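Forum Robotik & Schule > AGs und Wettbewerbe > Zweiarm-Aufgabe „Gemüse eintüten“, Erfahrungen?

Lötfee_Plasau
14/08/2022

Hallo zusammen,

ich melde mich mal wieder aus der Robotik-AG in Plasau, wir sind inzwischen sieben Leute (plus Anikó Erdős, die uns betreut und eigentlich Chemie unterrichtet, aber das ist eine andere Geschichte). Seit März bauen wir an unserer Station für den Gronora-Cup, und jetzt hängen wir an der Aufgabe mit dem Beutel: Ein Arm soll den Plastikbeutel halten und möglichst offen lassen, der andere holt das Spielgemüse aus dem Korb und legt es hinein. Klingt nach Kindergarten, ich weiß, aber wir haben inzwischen 143 Durchgänge aufgezeichnet, und der Beutel macht wirklich jedes Mal etwas anderes!

Damit ihr euch das besser vorstellen könnt, hänge ich ein Bild an. Über die Tapete dürft ihr gern lästern, wir haben abgestimmt und ich war dafür.
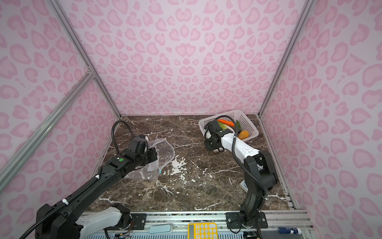 Unsere Station: links der Arm mit dem Beutel, rechts der Griff in den Gemüsekorb.

Meine Frage an alle, die so etwas schon einmal gemacht haben: Nehmt ihr den Beutel am Rand oder weiter unten? Und lasst ihr beide Arme gleichzeitig fahren oder schön nacheinander? Ich freue mich über jede Antwort, auch über lange.

Liebe Grüße
die Lötfee

Kabelsalat77

Liebe Lötfee, das Pink ist großartig, lasst euch da bloß nichts einreden!

Zum Beutel: Wir hatten vor zwei Jahren eine ganz ähnliche Aufgabe und haben am Ende immer am Rand gegriffen, knapp neben der Ecke, und dann den Beutel einmal langsam hin und her geschwenkt, bevor der zweite Arm überhaupt losfuhr. Das kostet Zeit, aber bei uns ging er dadurch deutlich öfter auf. Beide Arme gleichzeitig würde ich erst ganz am Schluss probieren, wenn alles andere sitzt. Wir haben uns damals ein Servo geschrottet, weil sich die zwei in der Mitte getroffen haben, und das Gesicht unseres Jüngsten vergesse ich nie.

Yokoyama_Fan

Da muss ich leider ein bisschen widersprechen, Kabelsalat, auch wenn ich deine Beiträge sonst immer gern lese. Wenn ihr nacheinander trainiert und später auf gleichzeitig umstellt, fangt ihr bei den Aufnahmen fast wieder von vorne an. Lieber gleich von Anfang an beide fahren, dafür langsam und mit ordentlichem Abstand.

Und noch etwas, bitte nicht böse sein: Die Wände gefallen mir auch, aber das Muster wäre mir für die Kamera zu unruhig. Dazu der braune Marmorboden mit den weißen Adern und davor ein durchsichtiger Beutel, da sehe ja ich kaum, wo der Beutel aufhört. Wir haben bei uns graue Pappe genommen. Langweilig, aber die Erkennung lief viel ruhiger.

Lötfee_Plasau

Oh je, graue Pappe, das bringe ich der AG schonend bei ...

Unsere Überlegung war genau umgekehrt: Beim Cup wissen wir ja vorher nicht, wie der Tisch aussieht, also wollten wir lieber mit einem schwierigen Hintergrund üben. Anikó meinte allerdings gestern auch schon, dass wir wenigstens eine Vergleichsreihe mit ruhigem Boden machen sollten. Vielleicht hat sie sich mit dir abgesprochen?

Das Schwenken probieren wir auf jeden Fall aus, danke, Kabelsalat!

Filley

Moin, ich lese hier meistens nur mit, aber bei Beuteln kann ich nicht still sein.

Ich bin beim Hintergrund eher bei der Lötfee. Bunt und unruhig ist gut, nur eben nicht immer dasselbe Bunt. Wechselt die Wände alle paar Tage, Geschenkpapier reicht völlig (meine Mutter hatte noch einen Schrank voll davon, das hat uns durch die ganze Saison gebracht). Sonst lernt euch das Modell am Ende die Leopardenflecken auswendig.

Und die Möhre würde ich mir als Erstes vornehmen. Lange Teile verhaken sich bei uns gern am Beutelrand, da hilft nur, sie mit der Spitze voran einzuführen, und dafür muss der Greifer sie schon im Korb richtig fassen. Für diesen einen Griff haben wir bis zu 6 Nachmittage gebraucht.

Yokoyama_Fan

Geschenkpapier ist ein Kompromiss, mit dem ich leben kann. Bei gleichzeitig oder nacheinander bleibe ich aber stur!

Kabelsalat77

Ich auch :-) Lötfee, nimm einfach beides auf und berichte. Und leg im Zweifel ein Ersatzservo in die Schublade.

Lötfee_Plasau

Machen wir! Nach den Ferien kommt erst die Reihe nacheinander, danach die gleichzeitige, beide mit denselben Gemüseteilen, und dann stelle ich die Zahlen hier in den Thread. Falls jemand noch Geschenkpapier übrig hat, wir nehmen alles, auch Weihnachten.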